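How to sort out a hallway that has become a heap

Posted 4/13/18 by Albane Boyer

Our hall in Plaka is narrow, dark and the only way in. For years it worked as a sort of customs shed, where everything entering the house was stopped, put down and never released. I cleared it over one wet weekend and it has stayed cleared, give or take a scarf.

You will need a tape measure, two big boxes, some wall hooks with the right plugs, and a door you can shut on the rest of the family.

Step 1: Take everything out

All of it. Coats, bags, the umbrella with the broken rib, the other umbrella with the broken rib. Pile it in the next room and sweep the floor. Don't start sorting as you go or you'll be sitting on the stairs at teatime reading a takeaway menu from a place that closed.

Step 2: Measure the gap you walk through

Open the front door fully and mark where it stops. Then measure from the wall opposite to the nearest thing that sticks out. Mine came to 109 cm, which sounds generous until two people and a pushchair want it at once. Anything you put back has to leave you room to pass with shopping in both hands.

Step 3: Sort by season

One box is for things you won't wear until the weather turns. Winter boots and the heavy coats go up to the loft in April and come down when you first complain about the cold. The other box is for things that belong to somebody else. Ruan Khumalo got back a raincoat he had already replaced.

Step 4: Deal with the shoes

Each person gets two pairs in the hall. The rest live in bedrooms, where their owners can trip over them in private. Use an open rack so the air can get round them, and put the everyday pairs on top – people will not bend down, however nicely you ask.

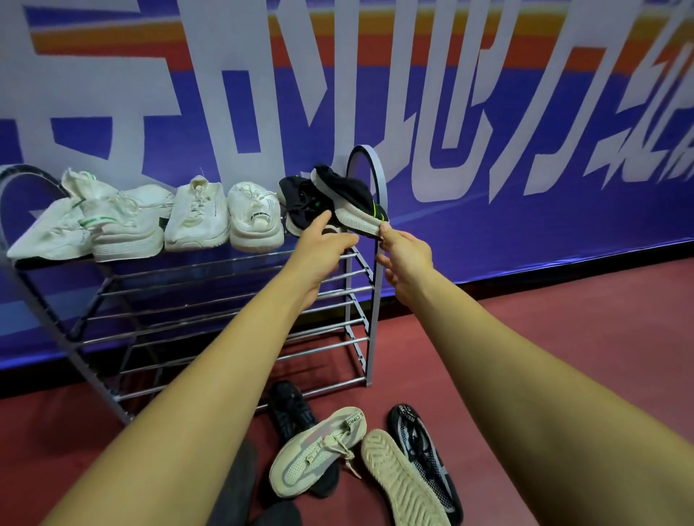 A black trainer on the top shelf of a chrome rack.

Muddy shoes go on a tray by the door until they've dried. Knock the dirt off outside, stuff them with newspaper and keep them away from the radiator, as fast heat can crack leather and loosen glue.

Step 5: Put up the hooks

One row at adult height, one lower down if you have children. Space them 27 cm apart, or thick coats will shove each other off. Check for pipes and cables before you drill. I used a cheap detector and still held my breath.

Step 6: Find a home for keys and post

A small bowl for keys, and one upright slot for letters. Empty the slot every week. A bigger slot just holds older letters.

Keeping it that way

Go round once a week with a basket and return strays to their owners' beds. I'll look at it all again in June, when the sandals come out and the sun cream starts turning up on the stairs.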